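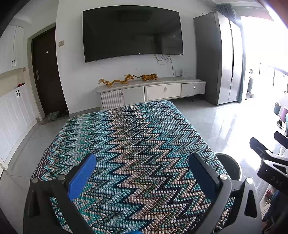

A hand-held gripper, blue finger pads up, on the bed at the apartment in Vokberg.

Magazine > Features > Robots at Home

The first sign that anything was wrong was a sock. Washington Fagundes had spent a morning picking up laundry with a two-fingered gripper, the hand-held kind you squeeze yourself, and when he played the session back on his laptop the software swore that the sock was as thick as a paperback. He squeezed the fingers shut on nothing at all. Still a paperback!

I'd come to the apartment to write a cheerful story about people who teach robots housework. You walk around with a gripper in your fist, it records what the fingers do and what the camera sees, and later a real arm somewhere learns to copy you. Washington does this for a small outfit called Rirkis, and he's good at it, quick and oddly graceful (I was neither). He folds, he stacks, he opens drawers. The place looks like anybody's place, with a big TV on the wall, a golden dragon and a golden tiger on the cabinet below it, and a zigzag blanket I badly wanted to steal.

So that was going to be the story, and then the sock happened and I stayed for the rest of it.

What Rirkis wants from each session is a number for how far apart the fingers are, moment by moment. Everything hangs on that number. If it's wrong, the robot learns that "closed" means "a bit open," and one day it reaches for a glass and lets go too early. Or it learns the opposite and squeezes far too hard, which scared me more once I started picturing somebody's hand in there.

Washington's first guess was the software, a package called Montecinos that he already had a grudge against. He reinstalled it. Same sock. His second guess was the pads, so he wiped them down and pressed each one with his thumb, and they were fine. Then he laid the gripper down on the blanket and just looked at it for a while, and I looked at it too, trying to seem useful. I'd never noticed how many bolts there are on those black arms.

It was one of the bolts. He put a driver on it and it turned with hardly any effort, and when he held the arm and wiggled, it moved almost 2 millimeters without the sensor noticing a thing. That's nothing on a garage door. On a gripper that's supposed to know a sock from a paperback it's a mess, and the worst part is how slowly it had come on. A part that snaps gets reported in five minutes. A bolt that backs out a hair a day gets you weeks of recordings that look perfectly good.

How many weeks? He called Doka, the shop that services the grippers, and they asked for the date it had last been checked. September, he said, and there was a pause on the line that I could hear from the other side of the bed.

Rirkis had 808 recordings from that gripper. They went through them one by one, looking for moments when the fingers were plainly shut and the number said they weren't, and they threw out 367. Washington took it hard. "I did all of those," he told me. "I remember some of them. There was one with a really difficult pillowcase."

They don't pay him less for bad recordings, I asked, and they don't. But he'd liked thinking of a robot somewhere folding that pillowcase his way.

The new routine takes a minute. Before every session he closes the fingers all the way and checks that the screen says zero, then he tries each bolt with the driver, then he puts a dab of paint across the bolt heads if the old dab has cracked. Doka suggested the paint. If a line doesn't match up anymore, the bolt has moved, and the gripper goes back in its case until somebody from the shop has had a look at it.

He let me do the check on my last visit. Mine said 7. I had a thread from the blanket caught between the pads.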